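Helm Stations Move to the Test Bench

By Bukola Tijani
26/07/2019

For most of the past decade, the helm of a mid-sized powerboat has been an assembly problem. The hull builder moulds the dash, the electronics supplier ships a display, the engine maker ships a throttle, and a fitter with a hole saw reconciles the three. Plilness, a control systems firm working from a unit in Sumamton, is attempting to replace that arrangement with a single pre-wired console designed to automotive tolerances.

The product is called Hirano. It combines a 683 mm wide instrument panel, an electronic throttle and a steer-by-wire head in one sealed module that drops into a standard opening in the dash. The harness leaves the module through a single connector. According to Plilness, a yard can install the unit in under 3 hours, against two working days for a conventional helm with equivalent functions.

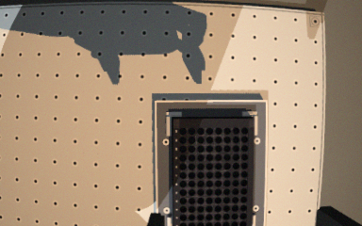 Repeatability is the central engineering argument. A boat builder turning out 40 hulls a year will rarely produce two identical dashes, and each variation changes the reach to the throttle, the sightline over the display and the length of every cable behind it. Plilness borrowed its approach from car interiors, where seating position is fixed first and controls are placed around it. Early layouts were worked out on a bench using a pegged reference surface, and the principle will be familiar to anyone who has used a board with small round holes set out in a regular grid: a part located against the grid can be removed and returned to the same position without being measured again. Offsets between wheel centre, throttle pivot and screen were recorded as grid coordinates, then converted to millimetres for the mould drawings. The final dimension from seat reference point to wheel centre is 515 mm, with adjustment fore and aft.

Steer-by-wire carries a penalty in feel. A hydraulic system transmits load from the rudder or outboard back to the wheel, and experienced skippers rely on it when running down a following sea. Hirano substitutes a brake and a small motor behind the wheel, which vary resistance according to boat speed and steering angle. The first calibration was too heavy at low speed and made berthing tiresome. The current version reduces resistance below five knots and allows fewer turns from lock to lock.

Redundancy is handled by two independent controllers, each with its own power feed. If they disagree, the system holds the last valid command for a fraction of a second, sounds an alarm and transfers authority to the controller whose sensor readings remain plausible. A tiller socket is retained for manual steering on single-engine installations.

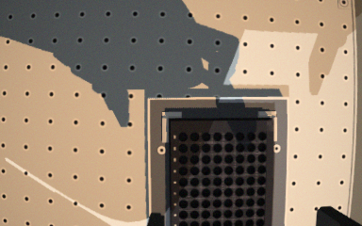
Sea trials began in February on the Skamorton, an 11-metre aluminium day boat previously fitted with cable throttles and hydraulic steering. The module has since logged 700 hours, most of them in salt water. Two faults were recorded. One was a display that dimmed incorrectly in direct sun, corrected by relocating the light sensor. The other was water ingress at a throttle seal, which required a revised moulding and a change of gasket compound.

Glare remains under review. The panel is raked back to match the windscreen, and at certain headings the upper third washes out when the driver is wearing polarized lenses. A matte coating has improved legibility at some cost to night contrast.

Plilness has not published a retail price, and at this stage it will supply yards only. Retrofit kits are planned for owners with a compatible dash opening, although the structural work on older fibreglass boats may exceed the value of the module. Certification for twin-engine vessels is the next item on the schedule.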